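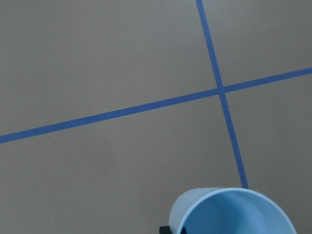
Cup at the gripper, wrist camera.

# Wetov table chores

Radwa Morsy
May

This site uses cookies to remember your settings. Accept | Manage

Wetov is a set of recordings of robot arms doing small kitchen jobs on a taped table: moving cups and bowls, and working near a toaster. We made it to find out how much of an ordinary clearing-up job a machine can be left to do. So far the answer is some of it, slowly.

## What is in it

- 1,301 episodes, 300 of them held back for testing
- wrist, overhead and side views
- a one-line instruction for each episode, in English

Cups are the easy part. Picking up by the rim works well when the cup stands clear of other things.
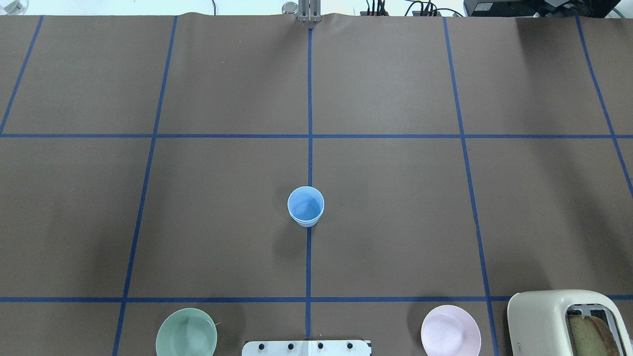

Bowls are harder. They are wide and shallow, and a grip that is slightly off tends to tip them. Of the held-back episodes, our baseline policy (Stokance, small version) finished 71. Most failures came at the grasp, and a person would have done the same jobs in a few seconds each.

## Layout

Positions are given by tape cell, row first. The tape was re-laid once, so check `layout.json` before comparing early and late episodes.

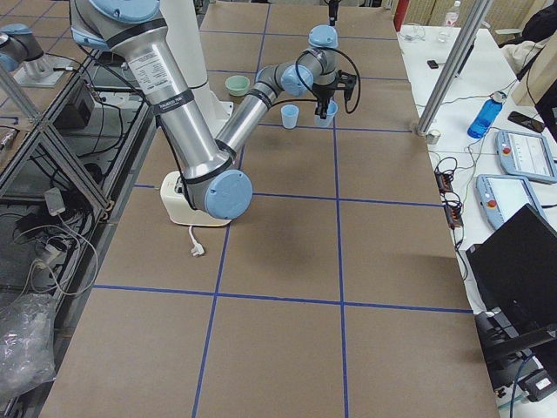 Side view, one cup held and a second on the table.

## Known problems

- Wrist frames sometimes lag behind the overhead view.
- Nothing here covers washing, drying or putting away in cupboards.
- Episodes labelled `brastex` use an older controller and move more slowly.

Please report wrong labels to Radwa Morsy, with the episode number.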